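3.2 Storage furniture and produce handling

The second part of the study dealt with how loose fruit is kept on small open shelving in shared kitchens. Units of this type are common in rental housing, where built-in cupboards are few and the bench often serves for both preparation and storage. Earlier work by Shehu at the Ekpo housing program found that tenants placed fruit wherever a clear surface was closest, and that the lowest shelf was used more often than those above it.

Each of the 12 layouts combined a white table, a wire-mesh shelving unit with wooden boards and, where the layout called for it, a plastic basket. The unit was set against the wall so that the lowest board could be reached from the front without leaning. Baskets with perforated sides were preferred to solid bowls, as they allow air to move around the fruit and are easily rinsed. Apples were chosen as the main item because they keep well at room temperature and vary little in size.

Layouts were rated by 40 residents on ease of reach, tidiness and remaining work space. The ratings were collected in February using the Widon household form, with 2 items reworded for clarity. Figure 4 shows the table and shelving.

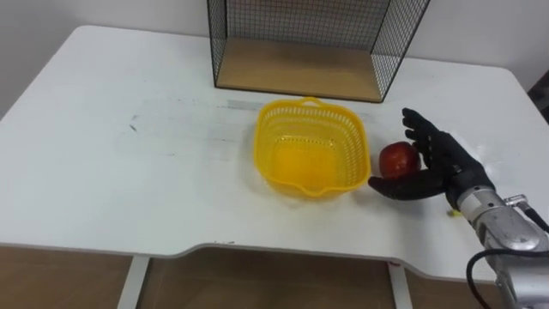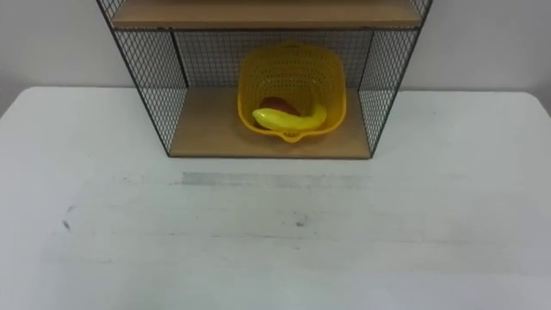 Figure 4. Wire-mesh shelving with wooden boards, placed against the wall on a white table. The upper view includes a yellow basket and an apple.

Residents gave higher scores for reach when the basket stood in front of the unit, but several noted that this left less room for cutting and serving. Placing the basket on the lowest board was rated tidier in 9 of the layouts. Differences between age groups were small and are reported in Section 4.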